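Thread on the Kulberg coat dress, style 3423, the one Valquíria Godoy showed in October. Mostly construction. Long.

Disclosure first: I bought mine at full price, I have had the lining out of it and put back, and I cut patterns for a living. No arrangement with Kulberg.

The short version is that the sleeve is very good, the collar is good, the skirt has a fault, and the button stand is a compromise I would have made differently.

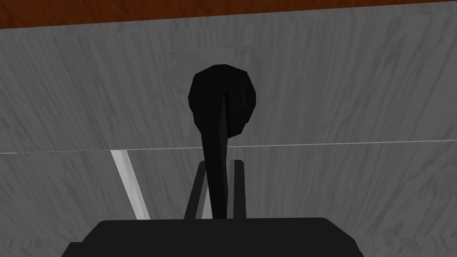
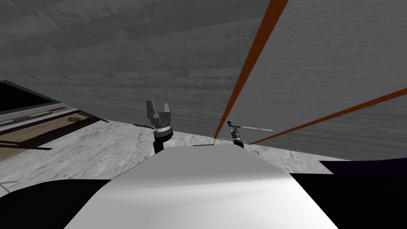 Renders. First, dark spoon or ladle shape held upright; second, white robot body with both arms reaching forward.

Cloth. The label says wool with a little polyamide, woven at Derasthorpe. It is a doubleface: two thin layers joined by a binder thread, which you can split at the edge with a seam ripper and patience. Same colour both sides on the navy, contrast on the camel.

Doubleface is usually left unlined, the edges split and turned in against each other and slip-stitched by hand. Kulberg has done this at the front edges and the cuffs, then lined the body anyway.

I assumed the lining was there to hide cheap seams. I was wrong. The inside seams are split and felled as well, apart from the armhole. The lining is there so that the thing slides over tights.

Silhouette. Fitted to just under the bust, then a waist seam set high, then a skirt in four panels. Centre front closes edge over edge. Fly front, so no visible buttons apart from the one at the neck.

People have been calling it a princess line. It has a waist seam, so it isn't one. A princess line has no waist seam, and the shaping runs in long vertical seams from shoulder or armhole to hem. The coat dress has vertical seams in the bodice and they stop at the waist.

They also don't meet the skirt seams. The bodice seams land about 20 mm nearer the centre than the skirt seams do. On the hanger this looks like an error. On a body the upper seam covers the bust and the lower one sits over the hip bone, and the step between them is hidden by the belt carrier.

Whether you like it is a matter of taste. I would have matched them and taken the difference out in the dart.

Sleeve. Two-piece, high crown, narrow below the elbow. Ademir Macedo is credited as pattern cutter on the show notes and I think the sleeve is where you can tell.

The usual trouble with a narrow sleeve in a thick cloth is lifting the arm. The whole coat goes up with it. You fix that by raising the underarm point, so the armhole is smaller and closer to the body. Most ready-to-wear goes the other way and drops the underarm, so that it fits more people on the rail.

Macedo has gone high. Reach for a shelf and the hem hardly shifts. The price of this is that you can't wear a chunky jumper under it. There is simply nowhere for the jumper to go.

Crown ease. Doubleface doesn't shrink in as readily as a plain melton, and you see a lot of puckered sleeve heads in it. Mine are clean. There is a strip of bias-cut domette along the seam allowance, pulled slightly as it was sewn. Old tailoring method, well done.

No shoulder pad. There is a single layer of canvas across the top of the shoulder, ending at the collarbone. Do not let a dry cleaner talk you into adding a pad.

Collar. Stand and fall cut separately. The stand is low at the front and rises towards the back, so that it clears the hair and still lies flat under a scarf. The under collar is on the bias with a centre seam, the top collar is one piece on the straight.

The break line has been pressed in hard. If you steam it at home, steam from the wrong side and leave the roll alone. Once it is flattened it takes some work to get back.

Compare Koo, whose coat dress came out the same month and is the one everyone puts next to it. The Koo has a one-piece collar with no separate stand. It sits away from the neck at the back. In photographs that reads as a deliberate funnel. In wind it is a draught.

The Koo does have better pockets. In-seam, deep, with the bag stayed to the front facing so it can't swing. Kulberg's are shallow welts. A phone goes in and stands proud of the top.

Button stand. A fly front in doubleface means four layers of cloth plus the fly itself. To keep it flat Kulberg has split the cloth and removed the inner layer behind the buttonholes. Sensible. But nothing firm has gone back in, so the buttonholes are worked through a single thin layer.

After a few weeks of normal wear the second buttonhole down had started to stretch on mine. It takes the strain when you sit. I opened the fly, put in a strip of silk organza on the straight grain, and reworked the hole by hand. One evening.

A fusible would be quicker. I wouldn't use one. The wool will move and the fusible won't, and you'll see the line of it from the outside by spring.

Skirt. Now the fault. The side back panels have been cut with the grain running down the seam edge. It should run down the middle of the panel. I checked this against the weave with a pin and a rule, twice, because I didn't believe it.

With the grain at the seam, one half of the panel is close to straight and the other half is well off it. The off-grain half drops. Mine had dropped visibly at the back left after a month on the hanger. The back right had dropped less. I can't explain the difference between the sides.

I suspect this was a lay plan decision. Turn the panel to sit on its seam edge and it nests closer to the front, and you get more coats out of the roll. I have no proof of it.

If you have one: hang it for a week or so by the shoulders on a wide hanger, then put it on with the shoes you mean to wear, have somebody mark the hem from the floor up, and recut. Do not mark it on a table.

I used a Promow hem marker, the puffer type with the chalk reservoir. Any hem marker will do. Chalk comes off this cloth with a soft brush. Wax does not, so leave the wax alone.

To recut the hem on doubleface: tack a line above the cut at the depth you intend to split. Separate the layers down from that line only. Trim the inner allowances slightly narrower. Turn both in. Slip stitch, thread loose enough that it disappears. Press over a towel.

It is slow. If you are paying an alterations hand to do it, expect to be charged as for a full hem on a lined coat plus extra. Ask beforehand whether they have done doubleface. If they suggest overlocking and turning up, take the coat home.

Lining. Acetate twill, jump hem, pleat at centre back. Attached at the neck facing by machine and down the fronts by hand. The jump hem is generous, so recutting the outer doesn't mean you must recut the lining.

Inside pocket on the left, piped, too small for a passport. I don't know what it is for.

Belt. Self fabric, interlined, stitched through. The carriers are thread chains on the show coat and cloth loops on the shop coat. Cloth is the better choice. Chains snap.

Also changed between show and shop: the hem is a bit longer, the neck button is covered in cloth where the show one was horn, and the cuff has lost its vent. I would have liked the vent.

Sizing. True at the shoulder, small in the upper arm, roomy in the waist. If you are between sizes go by the upper arm. A waist can be taken in at the side seams. That sleeve can't be let out, the allowance was trimmed away when the seam was split.

Several people asked about wearing it in pregnancy, given the high waist seam. Early on, yes. Later, no. The skirt flares from the seam but the front overlap is narrow, and the fly will gape well before the waist gives out. For that purpose the Koo is the one to look at. It wraps and ties and has a good deal more overlap.

Price. Mine was 1244 including delivery, navy, from the Kulberg site. The camel was the same when I looked. For hand-finished doubleface I think that is fair, and it would be fairer with the grain right.

I wrote to Kulberg about the side back panels. The reply said the cut was as intended by the studio. It did not say why. I've asked again, with a photograph of the pin test.

Correction to the sleeve post: Macedo is credited jointly with the studio. I left that out.

A second correction. I said the armhole was the only seam not felled. The pocket openings are not felled either, they are bound.

Someone sent me measurements from a camel one and the side back grain is the same. So it isn't a single bad coat.

Will do the Koo properly next, lining out and so on, once I can get hold of one in a size I can also wear.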